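Part-time typist and all-round office helper wanted, Raltwood

Posted December 2021

Hello! I'm Hortensia, and I run Catier, a very small typing and transcription business above the dry cleaner's in Raltwood. I've been going for longer than I planned to and I've got more work than I can get through, so I'm looking for someone to come and type with me.

Most of what we do is audio. People send in recordings of family interviews, parish meetings, talks to gardening clubs, that sort of thing, and we turn them into clean, readable pages. The rest is old paper: handwritten recipe books, wartime letters, a farm diary that has had me going cross-eyed since November (if you can read a farmer's writing, please say so in your first line and I'll ring you straight away).

The job is 20 hours a week, spread over mornings. I'm easy about which mornings as long as we agree them a week ahead. I'm in by nine and I like to have the kettle on and be typing by quarter past, but if you've got a school run we can shift things along a bit. Holiday is paid, training is paid, and I pay on the last working day of the month without fail, having once worked for a man who didn't.
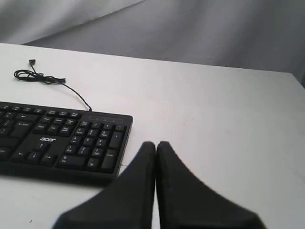 Speed matters less to me than you might think. I've had people in who could rattle along at a terrific rate and then I spent the whole afternoon putting their commas back. What I'd like is somebody who stops when a word doesn't make sense, winds back, listens again, and leaves me a note if it's still a mystery. Spelling needs to be good. A bit of general knowledge helps no end as well — you'd be amazed how often a recording turns on the name of a long-gone bus company or a breed of sheep.

You'll need to be happy typing figures too. One of our regulars is Taipe, who import garden pots, and every month they send us their handwritten stock sheets to be typed up. It isn't thrilling, I grant you, but it's steady money and they always send biscuits at Christmas. I usually do half the sheets and then swap, and I'd want us to share them fairly.

The big thing coming up is the Vavari project, and it's the real reason I'm advertising now. Vavari is a street on the far side of town, most of it pulled down years ago, and a local man called Hernán Ríos has been going round with a recorder getting the old residents to talk about it. He's collected 110 interviews and he wants every one of them typed up, with a short summary on top. I've done the first handful and they are lovely. There's a woman who remembers every shop in order, and a pair of brothers who disagree about absolutely everything, including which of them broke the baker's window. Hernán is patient and funny and sends everything properly labelled, so he's a dream to work for.

I should say the recordings vary. Some run on for up to 6 hours, in several sittings, with dogs and tellies and someone washing up in the background. If that sort of thing would drive you mad, this may not be the job for you. If it makes you nosy, read on!
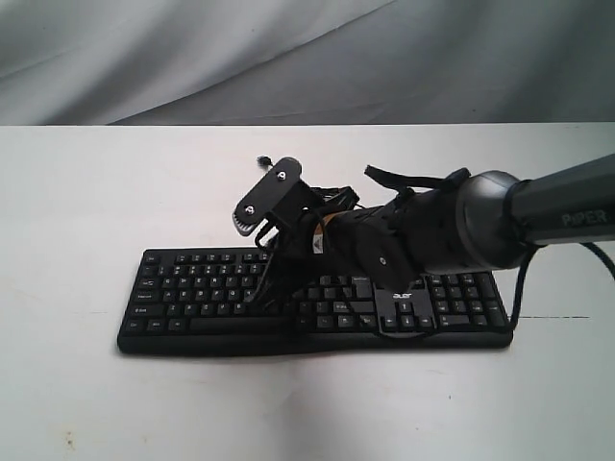
Do I need typing certificates to apply?
Experience counts just as much with me, so tell me what you've typed and who for, even if it was only the minutes for your allotment society.

A few practical bits. We're up a flight of stairs with no lift, I'm sorry to say, so do ring me if that's a problem and we'll talk about doing some of it from home. There's free parking behind the chapel, and the number 4 bus stops right outside. The heating is good. The biscuits I've mentioned. I have Radio 3 on low at lunchtime and I'm open to negotiation on that.

Everything we hear is private, and I'm strict about it. People say things to a recorder that they haven't told their own children, so nothing gets repeated at home or down the pub, and I'll ask you to sign something to that effect on your first morning.

To apply, send me a letter or drop one through the door at Catier. One page is plenty. Tell me a bit about yourself, which mornings suit you, and when you could start. I'll ask everyone I like the sound of to come in for an hour, have a cup of tea, and type up ten minutes of one of Hernán's interviews. I pay for that hour whether you get the job or not.

I'll reply to every letter, though it may take me a few days with the farm diary still on the go.

Hortensia Tamayo
Catier, Raltwood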